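Jorkunia episode 27: broadcast order or production order?

gravo_port
The Bimari rescue airs as 27, but the title card has production code 45. Makes no sense after the harbor arc.

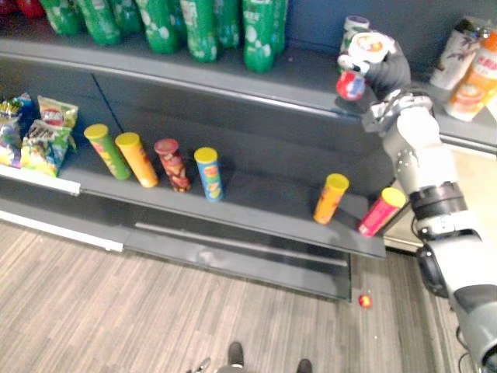 The ferry is already repaired in it, too.

vandijk153
Disagree. The ferry is a different one — check the hull number.

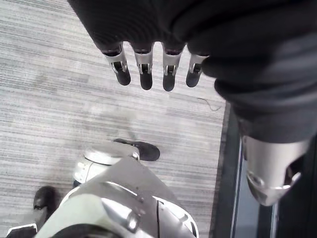 Four fingers, pointing down

gravo_port
Hull number is 296 in both. 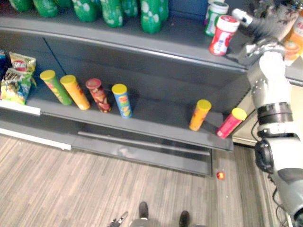 Re: dub changes

tessel
The dub cuts the Gravovport flashback. Watch the sub first.
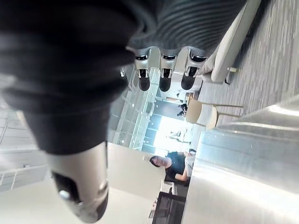
Last edited: 15 Mar 2026

vandijk153
Conceded on the hull. Still airing order for me.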